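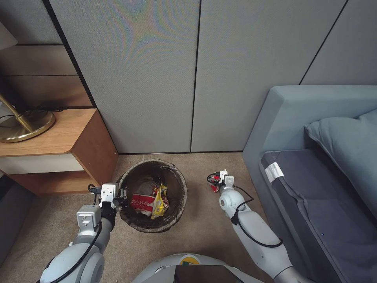 How do you stop a bin liner slipping down inside a round bin with no lid?

Buy the liner one size up and fold a good hand's width over the rim, then tie a small knot in the slack at the back so it grips.

plekumen_pat wrote:
Knot trick seconded. I did it for years in the spare room and only gave up when we got a bin with one of those inner rings. Mind you, the ring cost more than the bin was worth, so do the knot.

Guilan Cai wrote:
Thanks both, it was me asking. It's for the little bedroom at my mum's, the one with the beige carpet and the sofa squeezed in opposite the bedside cabinet. We snack in there of an evening and it all goes in the one bin, crisp packets, sweet wrappers, the lot. Brown liners, because she got a box of 157 off a neighbour in October and we are going to be using them until I retire!

tidytel wrote:
Sorry but I'd ditch the liner altogether. It's a bedroom bin, it's dry rubbish. Tip it into the kitchen bag every night and give it a wipe. You're putting a whole plastic bag out for two wrappers and a tissue.

Guilan Cai wrote:
You haven't met my mum's biscuits. Crumbs EVERYWHERE. And there's 157 of the things, I've got to use them on something.

orkska_lane wrote:
With tidytel on this one. We went linerless upstairs and I don't miss it. Downstairs is another matter, I'm not having teabags loose.

plekumen_pat wrote:
Nope, liner every time for me. Anything with a bit of sauce or sugar in it and you'll get ants come summer, carpet or no carpet. Had them all along the skirting one year, horrible. You don't have to change it daily, just lift it, empty it and put it back. One of mine lasts 4 goes easily.

tidytel wrote:
Ants are coming in for the food whether there's a bag or not Pat. Empty the bin!

plekumen_pat wrote:
I do empty the bin!!

chibachris wrote:
Can I ask where people keep theirs? Ours lives by the bedside cabinet and I still find wrappers on the floor every morning (teenagers). Wife wants it moved over by the sofa, I say they'll miss from there as well.

Guilan Cai wrote:
Ha, same. I'd put it wherever they sit. At mum's I have it out on the carpet between the cabinet and the sofa so you can reach from either side. Bit of a trip hazard at night but there's a lamp.

orkska_lane wrote:
Flatten the packets before they go in, too. The shiny ones spring back open and fill the bin up in no time. I fold mine in thirds and tuck the end in.

tidytel wrote:
You fold your crisp packets??

orkska_lane wrote:
I do and I'm not sorry

Guilan Cai wrote:
Right, did the knot this afternoon and it's holding so far. Will try going two days between changes and see how the crumbs are. Pat, does yours go at the back or the side?

plekumen_pat wrote:
Back, against the wall so you don't see it. Though if yours is in the middle of the floor I suppose there isn't a back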